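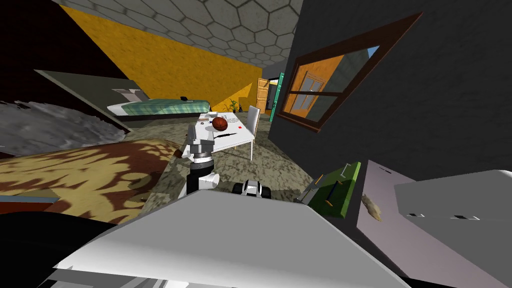
Stillham, December 2019 – Bavov has completed the replacement of water meters in the Vamcombe supply zone. The work began in May and covered 3,490 service connections, of which 3,467 now report readings daily by radio. The remaining connections are in deep pits and will be read by hand until extension antennas are fitted.

The new meters were supplied by Ertürk and have no moving parts. Flow is measured by ultrasound and logged once an hour. Continuous overnight flow is flagged as a possible leak, and 451 such notices have been mailed to account holders to date.

Billing dates and rates do not change. Customers with a private shutoff valve should check that it is fully open – a partly closed valve can reduce pressure at the tap.

Meter questions may be sent to the Bavov service desk in Stillham.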